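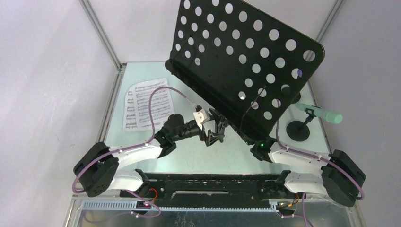

*Music stand with the desk tilted up, clamp in the middle.*

**Guest speakers in second-year nursing: worth the class time?**

**kgarside_rn**
I teach the second-year community health unit at Nalthorpe. We have 2 hours a week with 30 students. In June I want to give one full session to an outside speaker, probably a paramedic or someone from the housing office. Has anyone done this and did the students get anything from it? My department head thinks the time should go to skills lab.

Kelly Garside

**wardclerk_tam**
We had a paramedic come in when I was a student. I still remember what she said about handover: give the name, the problem, what you did, then stop talking. I couldn't tell you much else from that semester.

**dosage_calc**
I'm with your department head. My students come to placement unable to do a manual blood pressure properly. They can read up on housing at home. Two hours of lab is hard to get back.

**kgarside_rn**
They do get lab in the other unit. Mine is the only place they hear about discharge planning, and right now they hear it from slides.

**dosage_calc**
Fair enough. I'd still keep it to an hour.

**pell_m**
Go with housing over the paramedic. Everybody invites a paramedic, and the students love the stories and write down nothing. Our housing officer brought blank copies of the forms and had them fill one out for a made-up patient. It took 20 minutes and most of them got stuck on page 3. That was a useful thing for them to find out.

**wardclerk_tam**
I don't agree that nobody learns from the paramedic. It depends on who you get.

**pell_m**
Sure. I've sat through four and one was good.

**Shojaei**
Some practical points from running these:

- Send the speaker your unit outline ahead of time
- Ask students for written questions the week before
- Book the parking
- Stay in the room yourself

We put our sign-up sheet on Restavix and it worked fine. Paper would work too.

**dosage_calc**
Is any of it assessed? If it isn't, half of them will skip it.

**kgarside_rn**
I was thinking of a one-page reflection, pass/fail.

**dosage_calc**
They hate reflections. Give them a short case and ask who they would call and in what order. You can mark that faster too.

**kgarside_rn**
I like that better. I'll ask the housing office first and see if they'll do an hour, then use the second hour for the case. pell_m, could you message me which forms your officer used?

**pell_m**
Sent.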